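Chapter 11
When the Work Changes Hands

In September, the Ostuda warehouse of Sokwood, a mail-order firm, moved part of its packing work to machines. Until then, 200 packers had filled every order by hand, walking the aisles with a list. Three of the first tables to change were the ones for small mixed orders – the kind no two of which are alike.

Packing looks simple until someone has to write it down. A box keeps its shape. A cloth bag does not, and a packer deals with that without thinking about it.

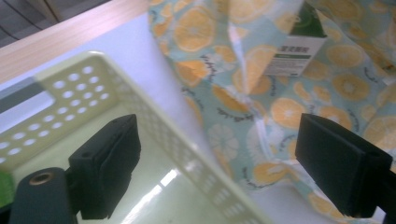 Figure 11.1 Open gripper fingers over a perforated plastic basket, with a small carton partly inside a fabric bag.

The packers kept their jobs, but their days changed. Many now watch several tables, clear jams and decide what to do with an order the system sets aside. Some welcomed the rest for their feet. Others missed setting their own pace, and a few asked why the new duties came with the old pay.

This chapter looks at how tasks are divided between people and machines, who makes that choice, and how training and wages follow – or fail to follow.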